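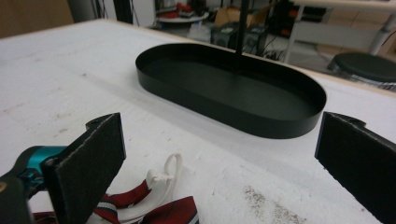 Aug 5, 2024 – The water softener pitch

The man from Balus came back with his folder. I had told him on the phone that I was only curious, and he took curious to mean ready to sign. Total price, fitted: $3,198. He wrote it down and turned the paper toward me very slowly, like a dealer with a card.

I asked what the hardness was in Mirnwood. He said "high." I asked for a number and he gave me 17, then couldn't say 17 of what. Grains, he thought. The town's own report, which I dug out after he left, uses different units, so I spent a good part of the evening converting one into the other and now I believe neither of them.

I will say the kettle is a disgrace. I scrape it and a month later it's white again. But a bottle of vinegar costs next to nothing, and a kettle is a kettle. His case is that the same stuff is lining the pipes and the water heater, where I can't look, and it's hard to argue with a thing you can't look at. I notice most of what people sell me at this table is hidden behind a wall.

Then the savings. He has me spending $438 less a year on soap, heating and repairs. I don't spend $438 a year on soap, heating and repairs for anything to do with water, unless the heater dies, and he had the heater dying on a schedule. He also left out the salt until I brought it up. "A bag here and there," he said.

The other outfit, Pesis, rents theirs over 24 months and you own it at the end. Sounds better until you read the part about the service plan, which you don't own at the end and can't cancel before it.

Skin felt fine in the shower tonight. I was checking, which is annoying, because before he came I never gave it a thought.

I told him I'd decide in September. He said the price was only good through this month. It was only good through last month too, when he called.

Vinegar in the kettle overnight. Need to buy more, and dish soap.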